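Columns > Tabletop > Opinion

Let the Slow Player Be Slow

My uncle had a way of tapping the table when it was your turn. He didn't mean anything by it, bless him, he was a kind man who drove two hours every April to play cards with his nieces and nephews, but that tapping did something to a person. You'd have a perfectly good plan in your hand and then tap, tap, tap, and you'd throw down whatever was closest to your thumb. I have been thinking about him a lot lately, mostly on account of the sand timer that comes in the new edition of Limedard.

If you haven't played Limedard, it's a trading game for two to five people, with a deck of 80 cards and a big board showing the harbor at Lorcombe. The old edition let you think as long as you liked. The new one gives you a minute per turn, and if the sand runs out you lose a card to the person on your left. A lot of folks love it. Gaétan Beaudoin, whose newsletter I read faithfully and agree with maybe half the time, called the timer the best thing to happen to the game since the second harbor. I like Gaétan's writing very much and I think he's wrong! 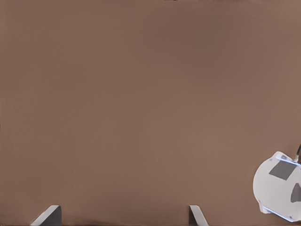
Plenty of table to play on.

The case for the timer is easy to make, and I'll make it fairly. Games run long. People have sitters to get home to, and there is always one player (it's often me) who wants to count up every barrel before moving a single boat. With a timer you can fit two games into an evening. I grant all of that. But what do you get in those two games? You get people playing the first decent move they see, and then sighing about it while somebody else takes a turn. The talk dries up too. At our table the talk is half the reason for coming, and you can't tell a good story about your sister's wedding with one eye on the sand.

It's hardest on new players. I taught Limedard to a neighbor last winter with the timer in play, because that was what the rules said, and she lost four cards before she understood what the cards were for. She was a good sport. She also hasn't asked to play again, and I can't say I blame her. When I taught her husband the Vincze way, with no timer and everyone's hand face up for the first round, he was hooked by the time the coffee was ready. 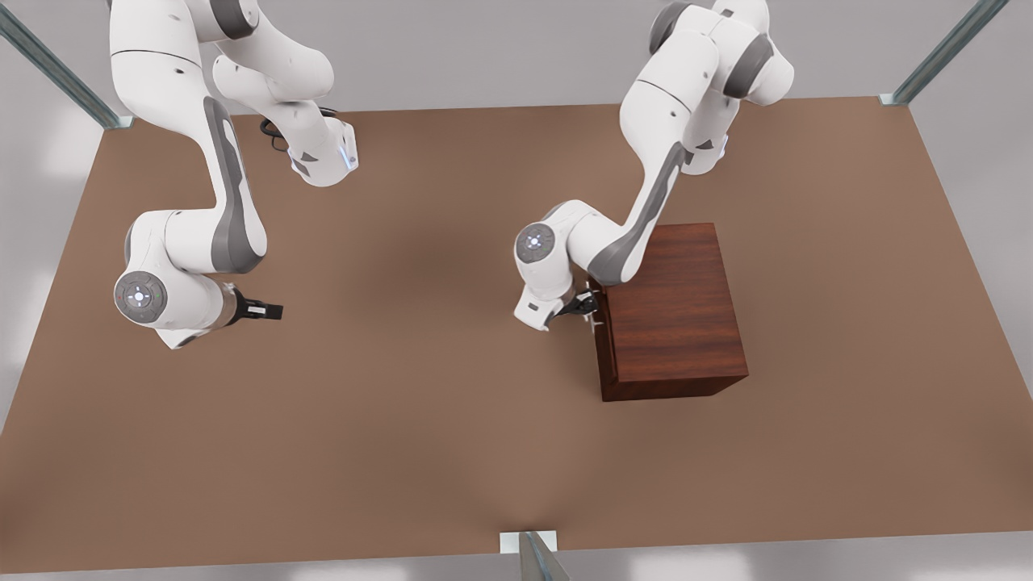 Arms at work over a brown tabletop.

Now, I don't want to sound like every clock is the enemy. Zimutlow is a racing game and it would be silly without one. The online version of Limedard needs some kind of limit as well, when you're playing strangers and one of them may have wandered off to make a sandwich. I've played 200 games there and been grateful for the clock in a good many of them. A kitchen table is a different sort of place, though. You can see the person thinking. You can top up their glass while they do it.

So my suggestion to the publishers is a small one: keep the timer in the box and move it to the back of the rule book, with the other variants, where the people who want it will find it. And if you're the tapper at your table, try sitting on your hand for one evening.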